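The Brown-Rimmed Bowls

Mwajuma Mrema laid the table at half past four, though supper was not until seven.

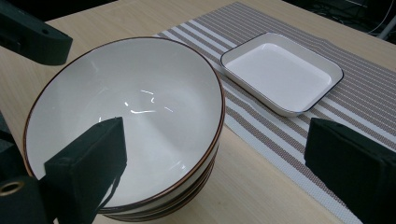 She had wanted to get the good dishes out before her sister rang, and the telephone was always going to ring at five. Minja kept to that. She had kept to it for two years, ever since she moved to Clukmont for the job at the college, and if the line was engaged she put the receiver down and tried again every few minutes until it wasn't.

The bowls had been their mother's. White, with a thin brown line painted round the rim, a brown that went orange if you held it up to the window. There had been a full set at the start, with plates to match, but the plates went early. One was dropped at a christening and two cracked in the oven, and the rest had been lent to a neighbour who moved away with them. The bowls had lasted because their mother used them for soup and would not let anyone else wash them.

Mwajuma took the top one off the stack, looked at it, and put it back. She moved the square dish a little further on to its mat. Then she moved it back again.

The letter was on the dresser behind her. It had come that morning from a firm called Prestine, who cleared houses. They could do the whole of the Kisevness house in a day, it said, and they would pay 205 pounds for the contents as seen, less the cost of the skip. There was a line at the bottom for two signatures. Minja's would have to go on it as well.

The telephone rang at five.

"Did it come?" said Minja.

"It came."

"How much?"

Mwajuma told her. There was a pause, and the sound of a bus going past at Clukmont.

"That's not bad," Minja said. "For what's there. There's the wardrobe nobody could get down the stairs."

"They want us both to sign."

"I'm coming tonight, aren't I? I'll sign it tonight." The bus had gone. "You took the bowls, did you?"

"I brought them home on the bus in a towel."

"All of them?"

"The ones there were."

She could hear her sister thinking about it. When they were girls there had been a row over those bowls, or over one of them, which had a chip under the rim where you only found it with your thumb. Whoever laid the table gave the chipped one to the other. Their mother put a stop to it by taking the chipped one for herself, and after that neither of them liked to see her eat from it.

"I thought we might split them," Minja said.

"I thought we might."

"I don't mean tonight. I just mean I wouldn't want them all going to you without anybody saying anything."

"I'm saying it now," said Mwajuma.

She got on with the soup after that. It was leek and potato, and she made too much of it, as she always did. The kitchen window steamed up. At six she turned the pan down and read the letter again standing up, and found that the skip was extra if it was needed for more than a day. She underlined that in pencil.

Minja came at ten to seven on the 27 with her coat buttoned wrong and a loaf under her arm. She put the loaf down on the draining board and went straight to the table. She ran her thumb round the inside of the top bowl, and then lifted it and tried the next, and the next.

"It's not here," she said.

"What isn't?"

"The chipped one."

Mwajuma came over with the ladle still in her hand. They went through the stack together, feeling under each rim, and set the bowls out across the table as they did them. All of them were smooth.

"She must have thrown it out," Minja said.

"She'd never have thrown it out."

"Then it's still over there."

They both looked at the letter on the dresser. It would be at the back of something, Mwajuma thought. The cupboard under the stairs, or the shelf in the scullery where the jam pans were — she hadn't looked in the scullery at all. She had packed what was in front of her and gone for her bus.

"We could go across in the morning," Minja said. "I don't have to be back until the afternoon."

"There's no heating on."

"I'll keep my coat on."

Mwajuma filled two of the bowls and carried them round. Minja cut the loaf, badly, and they sat down. The letter stayed where it was. After a while Minja asked whether there was any pepper, and Mwajuma got up and found it for her.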